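Speaker notes: Large predators and the bounty record
Session 3, 25 minutes including questions

Opening slide

Say who the talk is for: people who work with old wildlife records and want to know how far to trust them. The case is the bounty ledger from Volport, a county of mixed upland and bog. The animal is the lynx, with some bear entries in the early pages. No live populations today, and I won't be arguing for or against bringing any back. Questions on that at the end, if there is time.

Slide 2: What the ledger is

A payment book. The county paid for each carcass brought in, or for the head and forepaws if the carcass was too heavy to carry. Each entry gives parish, payee, sum and species. No age or sex until the last third of the book. 200 entries in all, of which 83 are given plainly as lynx. A further 42 say only "cat", and those are the problem.

Pause here. Let people read the scan. The handwriting is poor and the back rows will need a moment.

Slide 3: The "cat" entries

Wildcat was also paid for, at a lower rate. If "cat" meant wildcat, the sum should match the lower rate. In 25 of the entries it does. The others were paid at the full lynx rate or have no sum that can be read. I treat the full-rate ones as probable lynx and leave the unreadable ones out of the totals.

Point to make: the rate is evidence about what the clerk believed. He saw a pair of paws on a table. He did not see the animal alive.

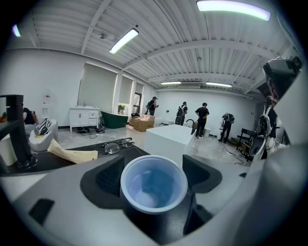 Slide 4: Effort

A falling count can mean fewer animals or fewer hunters. The Joredis parish rolls list men paid for winter forest work, and these were mostly the same men who brought in carcasses. When the forest work stopped, the bounty claims from that parish stopped within two winters. The neighbouring parish of Noiphan kept its forest work and its claims went on for much longer – same valley, same weather, same prey.

So the usual map, which shows the lynx dying out from west to east, is at least partly a map of employment. Show the two maps side by side. Do not read out the legend.

Slide 5: Prey

Keep this short. Roe deer were scarce for most of the period. Sheep losses were recorded separately, by the landowners, who had reason to overstate them. I use the sheep figures for timing only.

Slide 6: Software

The transcription was done in Drillamance, with each uncertain reading kept as its own field. If asked: yes, the export is plain text, and yes, both readings are kept where two people disagreed. Skip this slide if running late.

Slide 7: The last entry

Often quoted as the last lynx in the county. It is the last one paid for. The fund ran out the same spring, and the next page has columns ruled but nothing written in them. Later sightings exist in letters – leave these for questions, as none has a specimen behind it.

Slide 8: What I would ask of other ledgers

Check the rate against the species name. Find out who was out in the woods and why. Look at when the money ended before giving a date for extinction.

Leave slide 8 up during questions. Spare slide after it has the full table of parishes.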